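The Shape Board Comes Back

The first shape-sorting board Hanyu Ye cut was for a neighbor's son in May. She traced the openings from his old wooden set, which had lost most of its pieces, and sawed them out at her kitchen counter in Nonden. It took an evening and a half.

She has kept at it. Her small label, Prarnus, now sells boards through Camenzind, a toy shop two streets from her apartment. The shop had sold 991 pieces from the range when I visited, most of them loose blocks bought as replacements.

Ye likes pale colors for the board and strong ones for the blocks. A child should be able to find the block first, she told me, and worry about the opening later. A red cube on a light green board is the pairing she goes back to most. 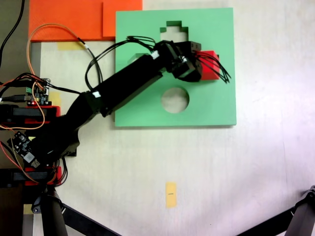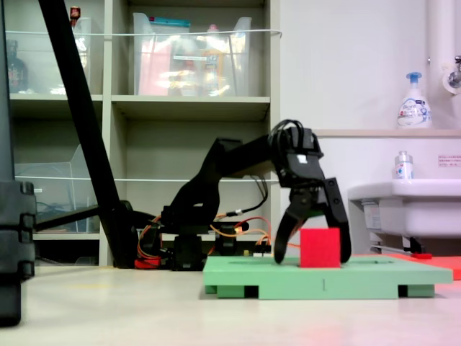

Size matters more than color. Ye leaves 2 millimeters of play around each block. With less than that, small hands jam the piece at an angle and give up. With more, the block drops in almost any way it is turned and the game is over in a minute. Circles are forgiving. Stepped outlines are slow to cut and slow to sand, and children tend to leave them for last.

Parents ask her how many shapes to start with. She says three, and put the rest in a drawer. Her own spares live in clear bins with lids, sorted by shape — she tried sorting by color for a while and could never find anything.

A rival maker, Jaltus, sells a set with 32 blocks in one box. Ye bought one to see how it was done. She admires the finish and thinks the box is too heavy for a child to carry.

Washing is simple. Wipe the board with a damp cloth, stand it on edge to dry, and check the corners of the openings for crumbs. Foam blocks can be squeezed out in warm soapy water and left on a towel overnight.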